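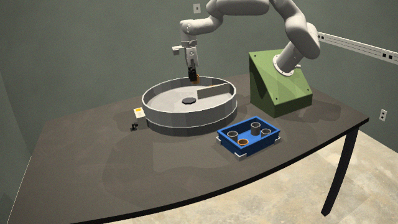 4 min read

Can It Do the Dishes Yet? Final Report, Vallejo Project
Iker Sotomayor, January 9, 2025

My grandmother wanted to know when a robot would clear her table. I told her I would have an answer by the end of the semester. The answer is that she should keep her dish rack.

We picked the dullest chore we could find, moving cups between a tray and a round bin, and ran it in simulation, where nothing breaks and the electric bill is somebody else's. Our controller, Latero, got 600 practice runs and then 128 graded ones.

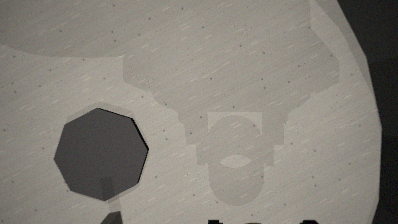
It passed 46 of them. My cousin, who is nine, was not graded but I have my suspicions. Most of the failures came in the last inch before the grasp, where Latero would slow down, think it over and close on air. Adding the wrist view (Section 3) helped. Adding a second one made it more nervous.
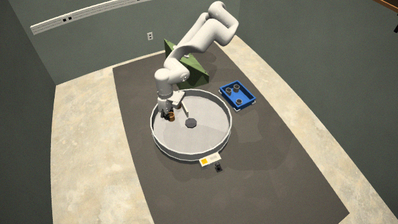 Speed is the other sore point. A good run took 70 seconds per cup, and a dinner party at that rate ends around breakfast. We also made life very easy for it. The cups in the blue tray are all upright, and none of them has a handle or a spoon stuck in it, so I would not carry these numbers into a real kitchen.

Next term Jesik takes over the code and wants to try bowls. I have asked for the literature review.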